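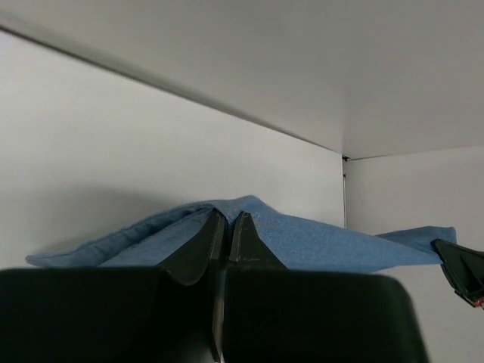 Puckered hems are my favorite subject in the whole world of household sewing, so thank you, thank you for bringing this one up! I have been hemming plain cloths for years (dust cloths, dish towels, napkins, the odd crib sheet) and I have made every kind of wavy edge there is. Look at the blue cloth and you'll see what I mean by a thick hem with a bit of pucker in it: those small ripples run along the upper edge of the folded flap, while the fabric itself is soft and finely textured. It's a very common look and I wouldn't throw a cloth out over it. But if you want yours flat, and I gather you do, there is plenty to try before you go shopping for another machine.

I'll answer between your lines.

On Jun 21, 2019, a list member wrote:

> Hello all, new here. I bought a bolt end of blue cotton from
> Palamarchuk and am turning it into cleaning and drying cloths for
> the house, plain squares with a double-fold hem. The first ones
> look fine on the cutting table and then the hem ripples all the way
> along as soon as I pick the thing up. Hems are 3/8 inch, folded
> twice.

Oh, I love the Palamarchuk bolt ends! Did you wash it first? You don't say, and it matters more than anything else I'm going to write. Their cottons come with a lot of finish on them and they shrink, mostly lengthwise. If the cloth shrinks and the polyester thread in the hem doesn't, or the two layers folded inside pull up at a different rate than the single layer next to them, you get ripples that no iron will take out for good. I wash the whole piece hot, dry it hot, and then do it all over again. Zigzag the raw ends before it goes in or you will be picking blue strings out of the lint trap until September.

The other thing about a 3/8 double fold is that the edge is three layers deep and the body of the cloth is one. Of course it behaves differently when you hold it up. The body wants to drape and the hem wants to stand there like a piece of cord. I went down to 1/4 inch on anything smaller than a bath towel and it made a big difference, although the first few are fiddly and you will burn your fingertips pressing them.

> I am using the all-purpose polyester thread that came with the
> machine, same in the bobbin, regular straight stitch. The machine
> is a Giltau, the little green one, which was my aunt's.

A Giltau! Hang on to it. Mine is the tan version and I wouldn't trade it. They do come with the presser foot pressure screwed down very tight, though, and that's a classic cause of a rippled hem. The foot pushes the top layer forward, the feed dogs drag the bottom layer back, and by the end of the side you've got extra cloth on top that has to go somewhere. There's a knob under the little cap on the left, right above the needle bar. Give it a couple of turns counterclockwise and sew a scrap. Keep going until the layers come out even at the end.

For thread I would go to 50 weight cotton, top and bobbin. The stuff that comes in the box with a machine is usually stretchy. It goes in under tension, relaxes overnight, and you come down in the morning to a hem that has gathered itself up. I've had it happen to a tablecloth with an 88 inch side, and you can guess what that looked like with the good plates on it.

> Stitch length is as short as it goes because I want them to last.
> Should I pull the fabric tight from both ends while I sew? Somebody
> at the fabric counter told me to.

Longer stitch, please! Short stitches pack a lot of thread into a small space and shove the weave aside, and a tight weave has nowhere to shove to. I sew hems at nine to the inch and I have dish towels from that setting that have been through more laundry than I care to think about. They don't come apart.

On the pulling, I'm going to disagree with your fabric counter a little. Holding the cloth taut, in front and behind, is fine and I do it on slippery things. Stretching it is where people get into trouble. You stitch it while it's stretched, it springs back, and you've made elastic. Keep just enough hold on it that it lies straight, and let the machine do the moving.

There's one good use for a real pull, and that's after you've finished. Take the hem between your fingers in the middle, take hold of the corner with your other hand, and give it a slow steady tug along the stitching. Work your way down each side. If the ripples ease out and stay out, it was only thread tension and a press with steam will finish the job. If you hear a pop, that was a stitch, and your top tension is too tight. If they go flat while you hold them and come right back when you let go, then it's the layers that are uneven and you'd have to unpick to fix it. For a dust cloth I would not unpick. Go dust something!

> Last question, is there any point in cutting on the thread line? I
> have been using a rotary cutter and just squaring to the ruler.

Yes, yes, yes. Snip the selvage, pull one thread all the way out, and cut along the empty track it leaves. It's slow and it's the most satisfying thing you'll do all week. A side that wanders off grain has a bit of bias in it, and bias stretches under the foot no matter how nicely you've set everything up. You may find that the bolt end itself is skewed. The last one I got was badly off (it was Pludov twill, though, and that always seems to be crooked), and I had to soak it and haul on the corners before it would lie square.

If you want a project for practice, the Tellow shelter drive is taking hemmed cloths again this year and they are not fussy about ripples. They had over 2000 come in last time and could have used more. Any washable cotton will do, any color, corners mitered or just folded over. I'm sending a box myself, and some of mine are as wavy as anything you've described.

Do write back and tell us what the pressure knob does for you. And let me know how wide that bolt end is, I have a way of laying out squares that wastes almost nothing, and I'd be happy to type it up for the list.

Happy hemming!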